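Week 2: Ranking teams from uneven schedules

Clubs in the Hutelo league don't all play the same opponents before the September break, so win percentage alone tells us little. A rating adds the strength of the sides beaten. Robichaud started the season on 1476 and Cirno on 898, both carried over from last year.
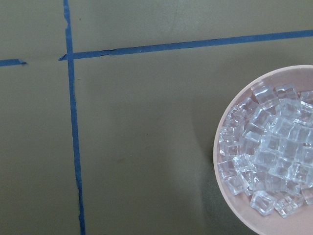

Carried-over ratings fade as results come in. By mid-season we drop them entirely. Margin of victory is capped, so a heavy win over a weak side moves a team very little.

For the seminar: rate Narnach after its first two matches, once with the cap and once without. Bring your working.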